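Small bins for the worktables

Every table in the Larkier workroom now has its own waste bin. They are the tabletop size, meant for thread ends, tape backing, pencil shavings and the other bits that used to end up on the floor. We bought 8 of them in September with what was left of the supplies budget, and they have finally all been put out.

Please keep the bin toward the back of the table so the front stays clear for work. Cartons can go at the back too, standing upright, as long as they are closed when you finish. 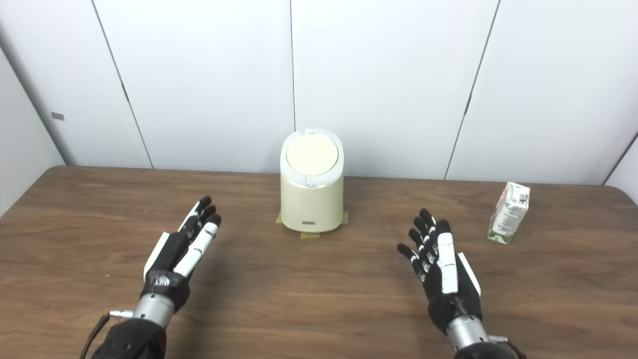 Food waste still goes in the big can by the door — please don't leave apple cores or tea bags on the tables overnight. The last group out on Tuesdays and Fridays empties the small bins into the big one. Liners are on the shelf under the sink, two rolls, and more are on order from Joruto.

The tables were oiled over the winter break. Wipe them with a damp cloth only, along the grain, and use a mat under anything with glue or paint. Spray cleaner leaves pale marks that have to be sanded out.

The next full cleanup is 11th February, starting at four. Bring a cloth if you have one.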